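Gradex opens up its table-clearing sessions to outside labs

January - Hi, I'm Jurgita Ķēniņš, and I run data gathering at Gradex. My boss asked me to write this announcement myself, so you're getting it the way I'd tell it over coffee!

Starting this month, Gradex is sharing Ledilari, our growing set of robot practice runs, with two partners: Dukard, who build kitchen equipment, and the research team at Valentini. Ledilari already holds 700 runs, every one of them steered by a person who guides the arm through a small everyday job while the cameras record. A learning system then studies the runs and tries to pick up the job for itself.

We started with glassware and trays, the stuff that makes new operators sweat. Clear glass is hard for a camera to read (the table shows right through it), and a glass lying on its side is a whole different grab from one standing up. So we change the layout before every run, and we keep the clumsy runs too - they get a label and go in with the rest.

"I asked for messy tables and I got them," says Vittoria Lombardi, who leads the project at Dukard. "My team wants to see what happens when a glass is in the wrong spot."

Each operator does 7 practice runs before anything gets saved, and after that we record in blocks of 100 with a good long break in between. Tired hands make sloppy examples!

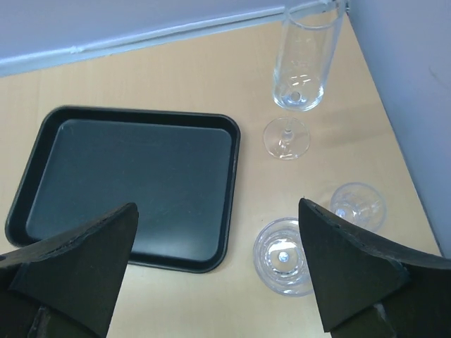 Can other labs get the recordings too?

Labs can apply starting this month, and we'll send the full set to any group that signs our sharing agreement and tells us what they plan to train with it.

Next up are plates and flatware, and I'm already hunting for more tray shapes. Reporters who'd like to try steering the arm can write to the Gradex press desk and ask for me.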